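Notebook, Kvam cell
July 1, 2026

Morning spent on the lights in the simulated copy of the cell, which I had been putting off since Elsa moved the arm base. Warm in the office, fan on full, so if my handwriting in the paper book is worse than usual that's why (typed up after lunch).

Where we were: the part finder on the wrist camera kept reporting a part on a bare table in the simulator. Same settings file as the real cell, same threshold of 40, and it was happily drawing a box where there was nothing to pick up. Eskil Fagerlund reckoned the mask for the fingers had slipped. I reckoned it was the shadows, and we had a small and very polite argument about it over coffee!

So I cleared all the parts out, parked the arm over the table and saved the wrist view before touching anything.

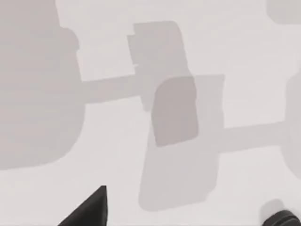

Wrist view, no parts loaded, lights as found. Darkest patch is where the arm's shadows overlap.

I do feel a bit smug about that one. The dark patch in the middle has rounded corners and stands taller than it is wide, and if you squint it could pass for one of the Jelance covers lying flat. No wonder the finder likes it. The big shadow on the left is darker than I'd want as well, but the finder leaves that alone, I think on size.

Eskil is half right too, mind. The black finger comes in at the bottom left and the mask in the settings file was drawn for the old camera bracket, so I've redrawn it with a bit more room at the tip. Bottom right corner needed the same. I'm not sure if that dark bit is the other fingertip or a fitting, and for masking it doesn't matter, it just has to be covered.

Then the lights. Whoever set up the scene (me, last November, I looked it up) had put in 3 lamps, all with full shadows, and the real cell has one long diffuser that Trovier fitted over the table. Changes:

Two lamps switched off, left in the file in case.
Remaining lamp made wider and moved back over the infeed side.
Fill light up from 100 to 118. Anything higher and the table washes out to plain white.
Shadow softness left alone, the edges were soft enough already.

Ran the finder again with the arm in the same pose. No box. Ran it with one cover loaded and it found the cover, so I haven't just blinded the thing, which was my worry. I've only tried the one parking pose though, and the overlap will move as soon as the arm does.

Still to do. Step the arm through the whole pick row and log what the finder says at each stop. Ask Elsa Forsberg if the new base height is in the Vekunau drawing or only in her head, as the lamp position depends on it. Check the real cell with the blinds up, late afternoon, when the sun gets onto the infeed end.

Old scene file kept next to the new one with "lamps" on the end of the name. Please don't tidy it away yet, Eskil.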